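Hesutby Room Study: Furniture and Surfaces

2. The work table

Our group spent most of August on the big table in the Hesutby room. The task was to decide whether it should be sanded and oiled or left alone. The top is pale pine in long planks with dark knots here and there. We placed a glossy black box on the left side to compare how the two surfaces handle light. The box reflects a lot and the pine very little, so glare was scored on the box only. 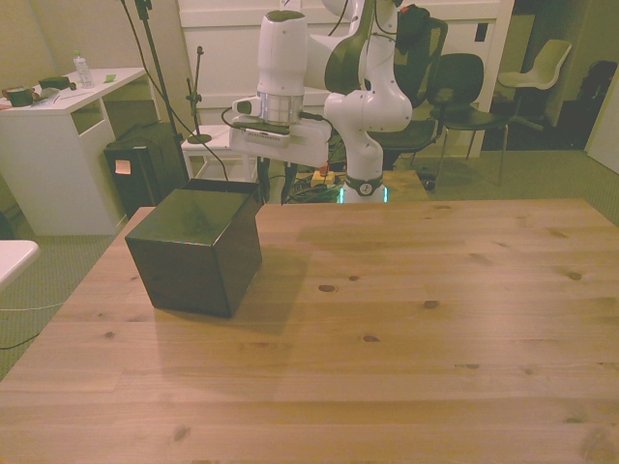
3. Storage and seating

The white desk behind the table has an open cubby under the top, which we measured as part of the storage total. Small things tend to collect on the desk surface. We priced a Ruchti shelf at 140 dollars and left it out of the plan. The chairs do not match, and two students asked for mesh ones. Cable covers for the floor are still on order from Bridex.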